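Section 4: Setting up the small PA for a support act

Read this section before you unload. It covers the Vustwood room only. The Ander has its own desk and a different stage box, so use the Ander sheet for that one.

What you need

One Cormier mixing desk, in the grey flight case
2 main speakers on poles
2 floor monitors
The stage box and its long cable
Mains leads and the cable mats
4 vocal microphones, with stands and clips

The desk case is number 1218 and the microphone case is number 1063. Both numbers are stencilled on the lids. If a case is missing, check the Vurkisside loan book by the stage door before you ring anyone.

4.1 Placing the speakers

1. Open the speaker stands fully and tighten the leg collars by hand.

2. Put one stand on each side of the stage, level with the front edge or slightly ahead of it. Keep both speakers in front of the vocal microphones.

3. Lift each speaker onto its pole with a second person. Set the height so that the horn is above the heads of a standing crowd.

4. Turn each speaker in slightly towards the middle of the floor.

Caution: Do not stand a speaker on the bar flap or on the stage steps, even for a short set.

4.2 Running the cables

1. Put the stage box at the back of the stage, on the left as you look out at the crowd.

2. Run the long cable along the wall to the desk position. Do not take it across the floor.

3. Where the cable passes the fire exit, cover it with mats from edge to edge and tape down the ends.

4. Plug the vocal microphones into the first channels, starting with the lead singer. Guitars and keys come after that, then drums.

5. Coil any spare cable at the stage end, well clear of the drummer's feet.

Note: The socket behind the drum riser is on the same circuit as the bar fridges. Use the pair marked STAGE. 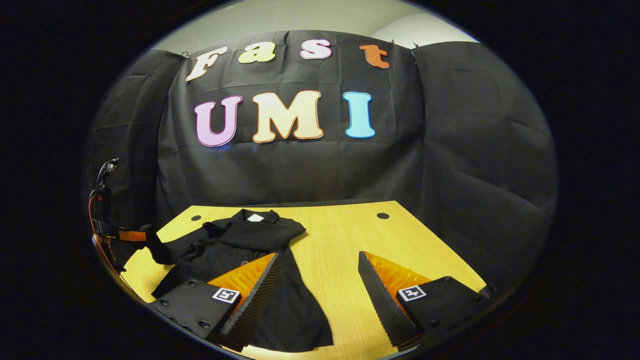
4.3 Switching on

1. Turn every fader on the desk fully down, and the gain controls too.

2. Switch on the desk first.

3. Wait for the lights on the desk to settle, then switch on the monitors.

4. Switch on the main speakers last.

At the end of the night, go through the same order backwards: main speakers, monitors, desk.

Caution: Never pull out a microphone lead while its channel is open. Mute the channel first.

4.4 Line check and soundcheck

1. Ask someone to tap or speak into each microphone in turn while you watch the meters. Mark each channel on the tape strip.

2. With the singer at full voice, bring up the gain until the meter reaches the top of the green. Back it off a little if the loud parts go into amber.

3. Set the monitors next. Bring them up slowly and stop when the band say they can hear themselves.

4. Bring up the main speakers and have the band play one loud song and one quiet one.

5. Walk to the back of the room and listen from there, then from one side. The corner by the cloakroom is always boomy and does not clear until people are standing in it.

If a microphone starts to ring, pull its monitor send down first. If it still rings, check that the monitor is not facing the side of the microphone.

Note: The headline act's settings are kept as the first saved scene on the desk. Save the support act as the second scene. Evander Baxter lost a full soundcheck last June when the two were mixed up, and we had to open the doors late.

4.5 Before the doors open

1. Mute all channels except the one for the music between sets.

2. Take drinks off the desk and off the monitors.

3. Close the empty cases and stack them in the corridor with the lids facing out.

4. Tell the stage manager that the desk is ready and give them the running order.

Faults found during the night go in the back of the loan book, with the case number and the channel. Go on to Section 5 for the changeover.

Last revised March 23, 2025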